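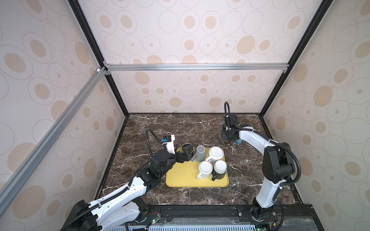
Fig. 1. Cinco tazas sobre una bandeja amarilla.

Cerámica utilitaria I
Tema 4. Vidriado y uso diario
Apuntes de Hiba Atallah

Categoría: Apuntes > Materiales y oficios
Compartido 9 veces · 2 comentarios

Un vidriado es una capa de vidrio fundida sobre la pasta. Se compone de sílice, que forma el vidrio, alúmina, que le da viscosidad para que no escurra, y fundentes, que bajan la temperatura de fusión. La proporción entre los tres decide el brillo, la dureza y la resistencia a los ácidos.

4.1 Ajuste entre pasta y vidriado
Al enfriarse, los dos materiales se contraen. Si el vidriado se contrae más, queda en tracción y aparece el craquelado. Si se contrae mucho menos, salta en los bordes y en las asas. Conviene una ligera compresión. 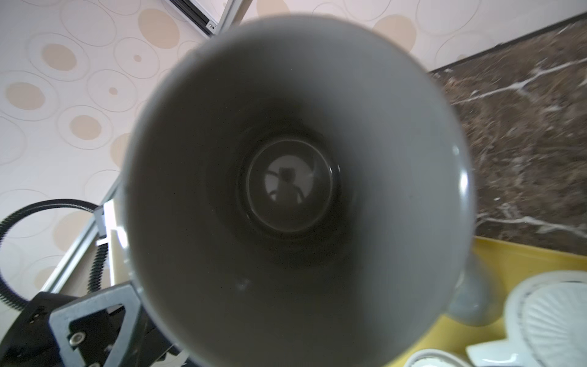

En el interior de las piezas para bebida se prefiere un vidriado liso y bien fundido. Los mates de cristalización gruesa se marcan con la cucharilla y cuesta más limpiarlos. El espesor también cuenta: en el fondo se acumula material y la capa resulta más gruesa que en la pared.

4.2 Práctica
Se trabaja con la receta Vekgate, en lotes de 3000 gramos en seco. Tamizar con malla 60 antes de la primera prueba y anotar la densidad en el cuaderno. Las piezas se bañan por dentro, se vacían girando y se dejan secar antes de bañar el exterior. El pie se limpia con esponja.

Entrega en junio, con tres probetas por alumno. Las dudas sobre el horno, a Teodor Dumitrescu.

Lectura: cuaderno Grendonden, capítulo 9.

Etiquetas: cerámica, esmaltes, craquelado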